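Student sorting project, does this count as a result? (September demo)
Club & Classroom Robotics > Project Logs

trusowska
Posted May 20, 2026

Second-semester project at our college, team of 3, supervised by Teresa Rutkowska. The task is called Sistow in our paperwork: the arm takes packaged groceries and puts them in the tub that carries the right shape. Triangle, square or circle, drawn on the tub in marker. Which goods belong to which shape gets told to the arm in a typed sentence before each run, so "chips go to the triangle" on one run and "chips go to the square" on another.

We collected 2158 teleoperated grasps and trained on those. In the last evaluation 79 percent of items ended up in the correct tub. Our supervisor wants a public demo in September and I would like people who have sat through a few of these to tell me what they would attack first. Log from the wrist camera attached, one moment out of many.
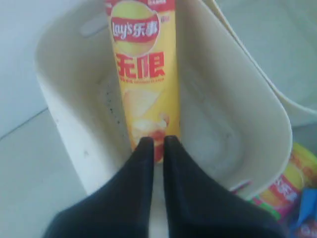 Wrist view, fingers at the lower end of the Lay's canister

The padded fingers help with tall stuff. Small cartons are still our worst group.

Grimero
Posted in reply to trusowska

I'll go first. 79 percent of what? If that's over items the arm managed to pick up, it's one number. If it's over everything that was on the table, it's a different number and a much better one to have. I've judged club projects for a while and the denominator is where the bodies are buried.

Also, with three tubs you get a third of them right by dropping things at random. Put that line on your chart or somebody in the audience will draw it for you.

trusowska
Posted in reply to Grimero

Over items picked. I will recompute over everything, you're right, and I'm not looking forward to it.

oldbench_kit
Posted in reply to trusowska

Am I the only one who doesn't see the point of the shapes? A barcode reader and a diverter arm have been doing this job in warehouses since before any of you were born. You've taken a solved problem, made it slower, and added a sentence you have to type.

Cadorau
Posted in reply to oldbench_kit

It's a class project, the point is that the students learn to build it. And the diverter can't be told "swap the circle and the triangle today". I think the typed rule is the only interesting part of the whole thing.

oldbench_kit
Posted in reply to Cadorau

Sure it can. You change one line in a table. I'll believe the typed rule is interesting when I see a rule the model wasn't trained on. Was it?

trusowska
Posted in reply to oldbench_kit

Partly. All the assignments of chips, noodles and dairy to shapes were in training. We held out 2 rules that use color ("anything blue goes to the circle"). Those went badly. I left them out of the 79.

Grimero
Posted in reply to trusowska

You left them out. Okay. Put them back in as a separate row, with the bad number. I would much sooner read a bad row than find out later that there was one.

What does your table look like at the start of a run? I have a suspicion about it.

trusowska
Posted in reply to Grimero

The layout is always three tubs in a line against the wall, and goods in front of them. The order of the shapes gets shuffled between sessions but not between runs in one session (moving the tubs means recalibrating the side camera, and we were lazy). For the view from that side camera see the next one. 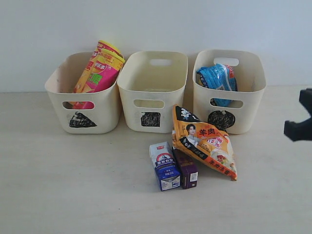 So within a session the model could in theory learn "chips go left" and never look at the marker at all. I don't think it does, because the score doesn't fall apart on the first run after a shuffle. But I haven't got a clean test that proves it.

Grimero
Posted in reply to trusowska

That was my suspicion. "I don't think it does" won't get you through the questions. Shuffle on every run, even if it costs you an afternoon of recalibration. Then cover the markers with blank paper and run it again. If the score stays up with the shapes hidden, your arm isn't reading shapes.

mstepien_lab
Posted in reply to trusowska

Stępień from the embedded group. I disagree with Grimero on the order of work. The blank paper test is good but it's cheap, you can do it the week before. Grasping is what kills demos. That carton with the blue wave on it and the purple box are nearly touching in your side view. What does the gripper do with two boxes that close?

trusowska
Posted in reply to mstepien_lab

Often it pushes one over going for the other. Sometimes it closes on both. The noodle pouch next to them makes it worse, there's very little room to come in from that side. Our operators had the same trouble during teleoperation, and I suspect we trained the hesitation in along with everything else.

mstepien_lab
Posted in reply to trusowska

Then collect more of exactly that: boxes close together, different approach angles, and throw out the recordings where the operator dithered. You have plenty of grasps in total. How many of them are small cartons?

trusowska
Posted in reply to mstepien_lab

Fewer than there should be. I'd have to go through the labels.

Cadorau
Posted in reply to mstepien_lab

Or spread the goods out for the demo and say so. I don't see the shame in it as long as it's written on the poster. Half the projects I've seen were run on a table arranged to suit the robot.

oldbench_kit
Posted in reply to Cadorau

And half the projects you've seen didn't work. If you spread everything out by hand, you've done the hard part of the sorting yourself.

Grimero
Posted in reply to Cadorau

I'm with the grump on this one. Let a visitor put the items down, and let the visitor pick the rule too. If it fails, it fails in front of people, and they'll trust the runs where it works.

trusowska
Posted in reply to Grimero

Teresa said nearly the same thing yesterday, minus the visitor choosing the rule. Plan for now: recompute over all items, color rules in their own row, shuffle every run, blank paper test, more carton grasps. I'll post the new table when I have it, whatever is in it.

oldbench_kit
Posted in reply to trusowska

Post the time per item as well.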